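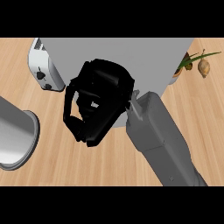 Simulated table view: toaster at upper left, canister on its side at the left edge.

Ticket: Gripper stops before the toaster lever
Product: Mekari simulator, kitchen table set
Opened by: Genivaldo Meireles
Date: 14/07/2018
Priority: normal

The task is to push down the toaster lever. In 11 of 40 runs the arm stops over the middle of the table and does not move again. There is no error message. The run only ends when it reaches the limit of 200 steps.

I tried the following:
- Restarted the simulator. Same result.
- Removed the canister from the table. Same result.
- Went back to the table file from April. The fault did not come in 40 runs.

Reply from Surachet Rattanakul:
Thank you for the clear report. I compared the two table files. In the new one, the collision shape of the big gray object is larger than the shape we see on the screen. The planner believes the way is blocked, and it waits — it should give a "no path" error, but this check is switched off in the Paju settings.

Please switch the check on and run again with the new file. Do not change the arm speed for now.

Genivaldo Meireles:
Done. The error appears now in each run that stops, always at the same joint limit check, number 3. I attach the log. I will wait for the corrected shape before I start the long test.

Status: open, assigned to Surachet Rattanakul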